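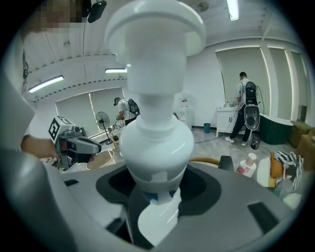
Proyecto Astby: aprender a manipular con las manos prestadas

Galería del grupo de manipulación de Terkley

Bienvenidos a la galería de Astby, que hemos ido llenando con bastante cariño y con menos orden del que nos habría gustado. Mucha gente que lee el informe nos escribe después para preguntar cómo es el trabajo de cada día, así que nos ha parecido justo dejar aquí también la parte de la sala, con sus cables, sus mochilas y sus botellas por medio, y contar de paso qué hemos sacado en claro hasta ahora.

La idea de partida es sencilla de contar, aunque nos costó varios meses que funcionara: las demostraciones las hace una persona con pinzas de mano, sin ningún brazo robótico delante, y de esas grabaciones aprende después la política que moverá al robot. La cámara va montada en la propia pinza, con un objetivo muy abierto, y por eso en las tomas se curva todo por los bordes y entran de golpe el techo, las lámparas, las ventanas y quien esté pasando por detrás.

La sala de grabación
Es un espacio luminoso, tipo oficina, con persianas claras y el techo cruzado de rieles metálicos y cables. Nos gusta que sea así — con su dispensador de agua, sus cajas de cartón y su ventilador de pie — y por ahora no pensamos despejarla. En la primera tanda grabamos 600 demostraciones en un rincón con fondo liso y la política se perdía en cuanto cambiábamos de mesa. Con las 900 siguientes, hechas ya en medio de la sala, el comportamiento mejoró mucho ante fondos que no había visto nunca.

Las pinzas
El marcador cuadrado en blanco y negro que se ve sobre el bloque superior de la pinza gris nos sirve para relacionar su posición con la de la otra mano. Cuando queda tapado durante un buen rato, la trayectoria se reconstruye peor, y esos tramos los revisamos uno a uno antes de entrenar. Es la parte más pesada del trabajo, y también aquella en la que más hemos aprendido.

Las mochilas
Quienes graban se mueven por la sala con una mochila negra a la espalda. La mochila cambió bastante nuestra manera de trabajar: antes cada tarea empezaba y acababa en la misma mesa, y ahora podemos pedir recorridos largos, de la mesa al armario del fregadero y vuelta, que son los que de verdad nos interesan para una casa.

Resultados, de momento
El conjunto completo reúne 2000 demostraciones repartidas en 9 tareas domésticas. Las de coger y dejar objetos salen muy bien. Las de dos manos van más despacio, sobre todo cuando una pinza tiene que sujetar mientras la otra gira, y ahí seguimos probando cosas. También hemos visto que las superficies blancas y curvas se nos resisten más que las demás: la política se acerca bien, pero cierra demasiado pronto.

La comparación con el método Fotness, el que usábamos antes, está en la sección de resultados del informe. La sala Dela Peña, algo más pequeña, se sumará a las grabaciones en diciembre, y sus fotos irán entrando en esta misma página.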